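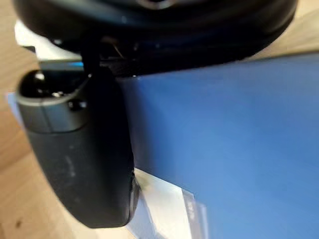 Inicio Visitas Talleres Archivo Contacto

Buscar en este sitio Escriba y pulse Intro

Junio
Por Tanveer Bhutto

Llegué a Jerkthorpe en el tren de la mañana y caminé hasta la nave de Comness, que queda detrás de la estación de mercancías. Había pedido la visita por una sola razón: quería ver cómo cuidan una máquina pequeña cuando ya no es nueva. De las líneas grandes se escribe mucho. De un brazo de mesa con una pinza de dos dedos, casi nada.

La celda se llama Podidon. El nombre se lo pusieron en la oficina y en el taller lo aceptaron sin discutir. Es un brazo sobre una mesa de madera, con una cámara pequeña en la muñeca y dos dedos negros en forma de paleta. Su trabajo consiste en agarrar objetos planos, cajas y carpetas sobre todo, y moverlos a otro lado de la mesa. Una persona lo guía y el sistema guarda cada movimiento.

Me recibió el técnico de turno, que me pidió no dar su nombre, y empezamos por los dedos. Yo pensaba que lo delicado sería el motor. Me corrigió con paciencia: lo que más se gasta es la parte que toca las cosas. En el negro mate del dedo se ven motas de polvo y rozaduras. Las rozaduras las dejan estar. El polvo lo quitan al empezar el turno, con un paño de microfibra seco, y si queda grasa ponen unas gotas de alcohol en el paño, nunca directamente en la pieza.

Cada dedo se revisa a las 2,000 tomas. El contador está en la pantalla de la celda y cuando llega a ese número la máquina avisa, pero no se para. El técnico prefiere así, para que nadie deje un objeto a medio camino. Entonces apaga, espera a que la pinza quede sin fuerza y prueba el dedo con la mano. Si se mueve hacia los lados, aprieta los tornillos de la base. Si todavía se mueve, lo cambia. Me enseñó el cajón de repuestos, ordenado por lote, y un cuaderno donde apuntan cada cambio con lápiz. En la última hoja vi el número 470 dentro de un círculo. Era la toma en la que falló un dedo de un lote malo, que después devolvieron al proveedor.

El cable de la muñeca me interesó más de lo que esperaba. Si está demasiado tenso, tira del conector cuando la muñeca gira; si está demasiado suelto, puede entrar en la imagen o engancharse con lo que hay en la mesa. La regla de la casa es girar la muñeca despacio hasta los dos extremos, con la mano, mirando solamente el cable. Dura un minuto. Me dejaron hacerlo y lo hice mal la primera vez - giré demasiado rápido y el técnico me paró el brazo con suavidad.

Después vimos la toma por el borde. Con una caja plana el dedo tiene que bajar pegado al lateral, muy cerca, sin montarse encima. Los papeles complican la cosa: si hay una hoja debajo de la caja, el dedo puede arrastrarla. Por eso ajustan la altura mínima con la mesa puesta como en el trabajo real, con hojas y todo. Bajan el dedo muy despacio, y cuando roza la madera lo suben otra vez un poco y guardan ese valor. Repiten el ajuste cada vez que alguien mueve la mesa, aunque sea para barrer.

La cámara también tiene su rutina. Está tan cerca de los dedos que estos siempre salen borrosos, y me dijeron que no intentan corregirlo. El enfoque se deja fijo para los objetos de la mesa. Limpian la lente con una pera de aire. Antes usaban un programa llamado Amin para comparar la imagen del día con la de referencia; ahora lo comparan a ojo, y a mí me parece un paso atrás, pero ellos están contentos.

Pregunté cuánto tiempo está parada la celda por mantenimiento. En un día normal, hasta 20 minutos, contando la limpieza y la prueba del cable. El cambio de dedos va aparte.

Para quien quiera ir: la entrada se pide por correo, hay que llevar zapato cerrado y dentro no se puede comer. El café de la estación cierra a las cuatro, y yo llegué a las cuatro y diez.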